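Bin liners that stay up: how do you fold yours?

tealeaf_14
I've been at war with my little round bin since April. The liner slides down the moment anything goes in, and I end up fishing about in there like a heron! I've started folding it a long way down the outside. 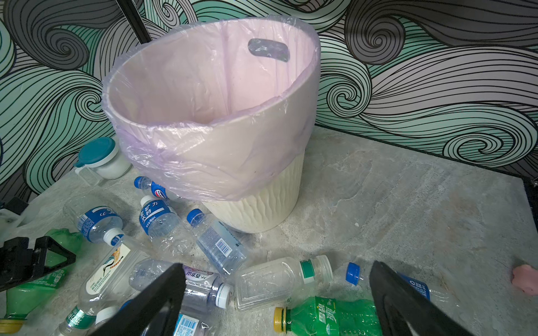
What size liner suits a small round bin?
One a fair bit taller than the bin, so there's plenty to turn over the rim.

Girkundale_Gran
Lovely wavy wallpaper, dear. I fold mine the same way, though I do tie a little knot at the side as well, and my late sister always swore by a big elastic band

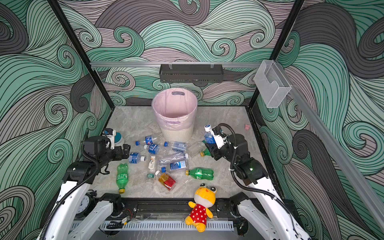

from the post office, the thick sort, which lasts for years if you keep it out of the sun.

hundia_jj
Sorry, can't agree about the knot. It tears the thin bags every time (I bought a roll of 300, so I've had practice). A deep fold is plenty for light rubbish like drinks bottles.

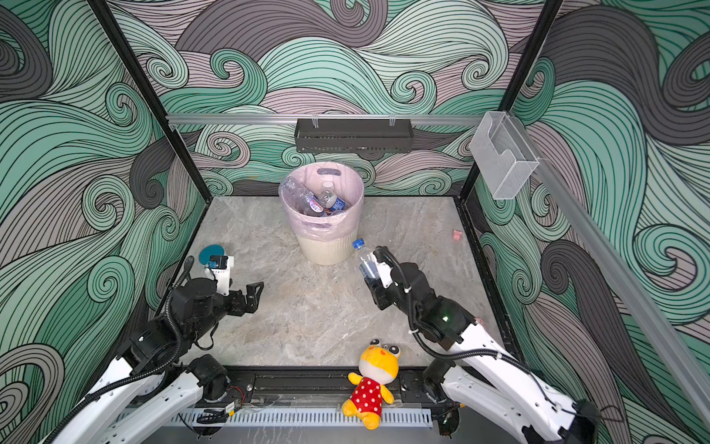
Re: Should bottles go in there at all?

Subira Odera
Rinse them and put them in the recycling, please!

Girkundale_Gran
Mine go out with the lids on, and I'm keeping my knot.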